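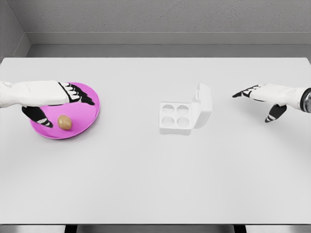
Brown egg on a pink plate, open carton alongside

Topic: Nelia salted licorice caramels, anyone tried the new batch?

mmunro
Ok I finally got hold of a bag of these on Friday and I have to gush a little. The chew is SO good. You get butter first, then the salt comes up, then this long dark licorice thing that hangs around for ages (in a nice way!). I paired one with black coffee and it was even better. I've had Drilarton's version plenty of times and always liked it, but this is a different animal. 13 in a bag, and there are 11 fewer in the house than there should be.

sakda_k
Oh I'm jealous. Are they the soft kind or the kind that pull your fillings out?

mmunro
Soft! Softer than Drilarton for sure. They slump a bit if the kitchen is warm, mine were kind of stuck to the wrapper by evening.

haldane_b
Going to disagree here. I bought them in July and thought the licorice was way too timid. If the bag says salted licorice I want it to smack me. Nelia's reads like a vanilla caramel that once sat next to a licorice. Drilarton all the way. The texture is lovely though, I'll give you that.

Nastia M
haldane_b was yours the green bag or the black one? The black bag is the newer recipe and it's a lot stronger. I had both side by side and the green one is pretty mild, like you say.

haldane_b
Green. Hm.

mmunro
Mine's black! That explains a lot. Go find a black one, I want to hear what you think.

orest_l
Black bag is great but for me it's too salty after two pieces. Love the first one, love the second, third one I need a glass of milk. The MacAulay licorice toffee has a better balance if you don't mind crunch. It shatters, and then it goes all chewy on your back teeth and you get this treacle flavor, so good.

haldane_b
MacAulay is burnt sugar and nothing else. Sorry Orest.

orest_l
Burnt sugar is the point!!

sakda_k
Where are people buying? Truremow had a 200 gram box of the MacAulay last time I was in but no Nelia at all.

Nastia M
Truremow gets Nelia in but it's on the baking aisle for some reason, down by the chocolate chips. I walked past it for weeks.

sakda_k
Found them!! Black bag. One in the car, one in the parking lot before I'd even started the car if I'm being truthful. Wow, that salt. Team mmunro, but I can see what Orest means about the third one.

haldane_b
Fine, I'll pick up a black bag this weekend. Still bringing Drilarton to the swap.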